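Two-Arm Garment Folding: Gallery

The pictures on this page go with our report on keyframe-conditioned folding of mixed laundry. The method splits a fold into short segments, each ending in a target keyframe. A policy is trained per segment type, and a separate selector picks the next segment from the current head and wrist camera views. The question we set out to answer was whether segment-level training holds up when the table is cluttered with clothes other than the one being folded. Most published results, including our own earlier ones, used a cleared table.

Training used 480 teleoperated demonstrations, all recorded on the same two-arm station. Control runs at 30 Hz. Garments were pants, shirts and shorts in cotton, denim and synthetic blends. None were ironed or pinned before a trial. The selector, which we call Malon, was trained on the same recordings with segment boundaries marked by hand by Ronaldo Amaral.

Stretch segment

Both grippers hold the gray garment, one at each end, with the cloth pulled taut across the table. The end condition for this segment is set on the lower edge of the cloth: sag below a threshold, measured in the head view. Tension is not sensed directly. It is inferred from motor current at the wrist and elbow joints, low-pass filtered, and compared against a per-material limit. Denim tolerates a higher limit than knit cotton, and using one limit for both led to slipped grasps on the knits.

The denim on the left and the black garment on the right are the kind of clutter the method has to ignore. Both lie close under the arms, where the head camera has the poorest view of the table.
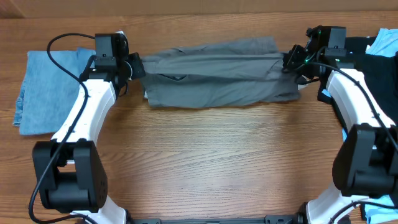

Fold segment

Keyframes here are defined on the garment outline only. An earlier version also used interior features such as pocket openings and seams. Those features helped on pants and hurt on everything else, so they were dropped from the selector input. They are still used offline to label which face of the garment is up.

After a fold, the policy must release and clear the cloth before the next keyframe is compared. Clearing is a common place for errors. A finger that leaves too low drags the top layer with it, and the outline then matches no stored keyframe. The current rule raises the finger along its own axis first and moves sideways only after the wrist camera reports a gap.

In the second picture the gray garment has the form of a squarish bundle, with the left gripper finger right beside its edge. The right gripper is open, and black cloth is draped over that arm. Cloth over a link changes the joint load enough to disturb the current-based tension estimate, and the filter described under the stretch segment does not remove this. For the report we flagged every trial with cloth contact above the wrist and scored those trials separately. 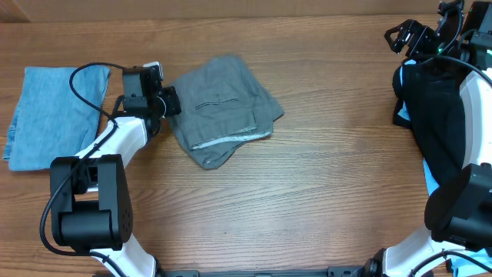
Deformable Objects Group, Greltthorpe Robotics Laboratory

Results in short

On a cleared table, segment-level training and a single end-to-end policy performed about the same. With clutter, the segment policy kept most of its success rate and the single policy did not. Of the failures we reviewed by hand, 37 were traced to the selector choosing a fold segment before the stretch was complete. The remainder were mainly missed grasps on thick hems.

Adding a hold of 3 frames before the selector may switch segments reduced early switching and added little to the total folding time. Longer holds gave no further gain.

Limits

All trials used one table surface and one lighting setup. The wood is close in tone to some tan and orange fabrics, and outline extraction on those was poor. They are excluded from the main table and listed in the appendix. The method also assumes the target garment is chosen in advance by the operator. Picking a garment out of a pile is handled by the Nendodwood pipeline, which is reported elsewhere.

Credits

Station design and control software: Valdir Guerra. Teleoperation and labeling: Ronaldo Amaral. The outline extractor is adapted from the Furtado code base, with changes to the edge model for frayed denim. Segment labels and evaluation scripts are available from the group on request.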